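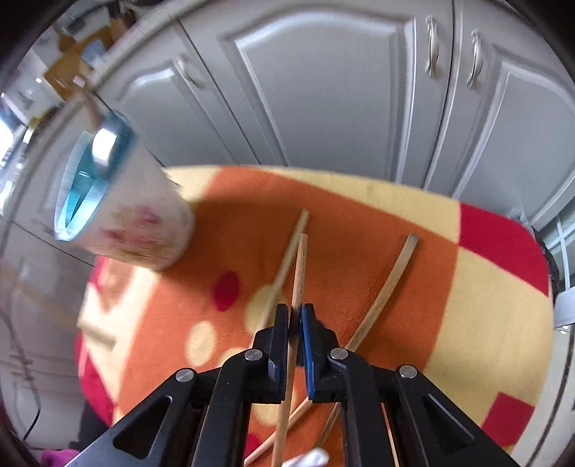

Erovero chopsticks, unpainted, on a polka dot fleece table cloth with the white and blue cup.

Erovero Wooden Chopsticks and Fleece Table Cloth
Supplied by Fimlow
Item group 570

Erovero chopsticks are sold bare, without paint or lacquer. The wood is pale, and the ends run slightly darker than the shaft. Color varies between sticks and between packs. Individual sticks may have a slight curve. A curved stick is within tolerance if it can be paired with another and the tips meet; sticks that fail this check may be returned under the terms below.

Pack sizes
Household pack: 33 pairs
Counter pack: 100 pairs
Sticks are packed unsorted. Pairing is left to the user.

Care, chopsticks
Wash by hand in warm water and dry upright. Do not soak. Do not use in a dishwasher -- the bare wood will roughen. Discard any stick with a split or a raised splinter.

Table cloth
Soft-pile fleece, block print in orange, pale yellow and bright red, with round cream and red dots on the orange areas. Pattern name: Rizzi. The cloth is cut from a continuous print, so the position of the color blocks differs from one piece to the next. It is a covering for play tables and casual meals and is not heat resistant. Use a trivet under hot dishes.

Machine wash cold, gentle cycle. Tumble dry low. Do not iron. Some pile will come off in the first wash; clean the lint filter afterward.

Cup
White outside, bright blue inside, blue rim. Ordered separately as Kosolness 83. Not included with either chopstick pack.

Ordering notes
The cloth and chopsticks ship together when ordered on the same form. Cups ship in a separate carton. The household pack replaces the smaller one withdrawn in May; old order forms will still be accepted, but the quantity will be changed to 33 pairs before dispatch.

Returns
Unopened packs only, except for split sticks or sticks that cannot be paired. Cloths may be returned unwashed.

Product questions: Kelechi Tamuno, Fimlow table goods desk
Page revised 9 July 2026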